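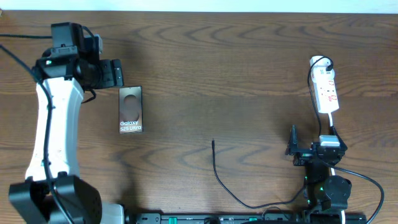
Notebook > Wood Finishing > Oil and Wax Tests

Test boards, second round – November

Continuing from the last entry. The boards from the first round stayed sticky too long and I do not trust them anymore, so I started again with new pieces cut from the same plank. All are pine this time. I wanted ash also, but the supplier sent only short ends with knots.

Preparation. I sanded by hand, always along the grain, and finished with 320 paper. Last time I stopped at 180 and the oil went in very unevenly near the end grain. After sanding I wiped with a damp cloth, let the fibers stand up, and sanded one more time, very lightly. Please do not skip this if you repeat the test. I skipped it on board C and it feels like a cat's tongue.

Oils. Two products: Staltero hard oil and the Vodden wax oil. Same amount on each board, measured with the small syringe. I waited 30 minutes and wiped off everything that stayed on the surface. The Staltero is thin and smells strongly of orange. The Vodden is thicker and must be stirred from the bottom of the can, otherwise the wax stays down and you apply only the oil part. I think this is what went wrong in the first round, but I cannot prove it now.

Drying. Boards standing on edge on the rack, window closed, heater low. I touched them every morning with a clean finger in the corner marked with pencil. Staltero was dry to the touch on the second morning. Vodden needed until the fourth, and board F was still a little soft at the end grain after 7 days. Maybe too much product there.

Water test. One drop of cold water, one of coffee, one of vinegar, each left for 2 hours under a glass. Water left nothing on either oil. Coffee left a pale ring on the Staltero boards with one coat and no ring on the boards with two coats. Vinegar made a dull spot everywhere. I rubbed it with a little fresh oil and an 800 pad, and on Vodden the spot went away. On Staltero I still see it when I hold the board against the window.

Color. Both make the pine more yellow than I like. A colleague asked for "no color at all" for the Skodance shelves, and with these two products I cannot promise this. White pigment is the next thing to try, in a very small quantity.

To do:
- cut four new boards, mark the back before sanding – not after
- order the white pigment paste
- write the date of opening on both cans
- oily rags: lay them flat outside to dry, never in the bin
- ask if the Stelmakh bench top gets one coat or two

Recent entries
Oil and wax tests, first round
Sharpening the wide chisels
Glue joints after the humid weeks
Shelf brackets for Skodance – measurements
Cleaning the band saw wheels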